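Chapter 11
Care and Repair of the Hand-Held Gripper

After this chapter you should be able to inspect a parallel-finger gripper, decide whether its pads need replacing, and return the tool to use with its fingers square. The procedures were first written for the Kamine hand tool in February by Benjamín Villalba and were revised on 22 August 2018. They apply to any two-finger gripper with pinned arms and screw-mounted fingertips.

11.1 Where wear appears

A gripper that is opened and closed several hundred times a shift wears first at the pads, then at the pivots, and last at the arms. Inspect in that order. In the Skeltarby shop the interval is 400 cycles for the pads and one working week for the pivots. Record each inspection on the tool card, even when no fault is found.

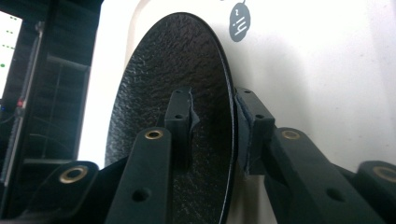 Pad wear is judged at the inner face of each fingertip, where the load is carried. Check the pads with a part in the grip and again with the fingers open. Thin parts held at the rim, such as the black disc here, press on a narrow strip of the pad, and the cloth frays from its edges inward. Slightly ragged edges are acceptable. Bare plastic on the inner face is not, and the fingertip is then taken off for a new pad. The brass bushings at the upper ends of the front arms are checked next. Hold the arm still and try to rock the fingertip; any play that can be felt calls for a new bushing.

11.2 Checking the open position

Release the part before this check. Hold the tool over a flat, light-colored surface so that the inner edges of both fingers stand out against it. Open the fingers fully and compare their angles. If one finger opens farther than the other, loosen its mounting screws, reset it against the gauge block, and tighten the screws a little at a time, changing from one to the other.

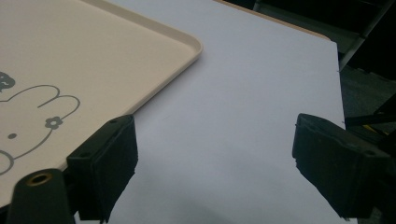
Figure 11.2 Gripper fingers open over a white board. Note the frayed inner edge of the right finger.

Repeat the check after any pad change. A pad that is folded too thickly around the edge of the fingertip will keep the fingers from closing evenly.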